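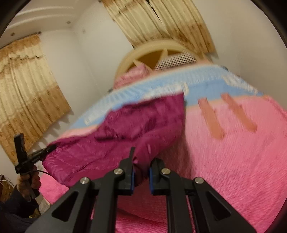

4. Making the bed with the Stekden heated underblanket

Read section 3 first if the mattress is still in its wrapper. The wrapper must come off. We mention it because of the letters we get.

4.1 Before you start

Strip the bed down to the mattress. Cushions, books and sleeping animals go elsewhere. Check that the label on the underblanket matches the size of your bed: a double on a single will hang over the sides and ruck up, and a rucked underblanket makes hot spots.

You will need the underblanket, the controller, a fitted sheet and a wall socket within reach of the lead. The lead is 270 cm long. It does not stretch, whatever your brother-in-law tells you.

4.2 Fitting

1. Lay the underblanket on the mattress with the printed side up. The word HEAD goes at the pillow end. Feet have their own preferences, but the wiring has been laid out for them already.

2. Pull the elastic skirt over one corner at the head, then over the opposite corner at the foot. Do the other two. If you do both head corners first, the fourth one will fight you and win.

3. Smooth the surface with the flat of your hand, working from the middle outwards. You should be able to feel the wires faintly. You should not be able to feel a fold.

4. Push the plug of the controller into the socket on the underblanket until it clicks. A gentle tug should not bring it out.

5. Put the fitted sheet on top. Then add your usual bedding in your usual order. Thick throws and padded quilts hold the heat well, so start one setting lower than you think you want.

6. Hang the controller from the side of the bed by its clip. Do not put it under a pillow.

CAUTION: Do not use safety pins to hold anything in place. The underblanket is full of wire and the pin does not know where.

CAUTION: Never switch on while the underblanket is folded, rolled or still in the bag.

4.3 First warm-up

Set the dial to 5 and leave the bed covered for 16 minutes. There may be a faint smell of new cloth. It goes away after a night or two. A smell of burning does not count as new cloth; unplug at the wall and see section 9.

Turn the dial down to 1 or 2 before getting in. Setting 5 is for warming an empty bed, and sleeping on it all night is a good way to wake up cross and thirsty.

Note: The light on the controller blinks after almost 600 minutes and the underblanket switches itself off. This is deliberate. Turn the dial to 0 and back again to restart it, or get up.

4.4 Putting it away for the summer

By June most people have stopped using it. Unplug it, let it cool, and roll it loosely with the socket on the outside. Store it flat on a shelf with nothing heavy on top. The Drurkelent storage bag (sold separately, as these things are) fits the single and the double. The king size fits too if you are patient.

For washing, go to section 6. Do not dry-clean.

Comments

Teresa Brzozowska
Step 2 saved my marriage. We had been doing both head corners first for years, with ordinary sheets as well.

Wojciech Duda
My controller clip is on the left and I sleep on the right. Can it be moved or do I have to swap sides with the dog?

Jitham
@Wojciech the clip slides off if you squeeze the two tabs at the back. Mine was stiff but it went. Can't help with the dog.

Hviid
Mine blinks at 7 every morning and wakes me up. Put a sock over it.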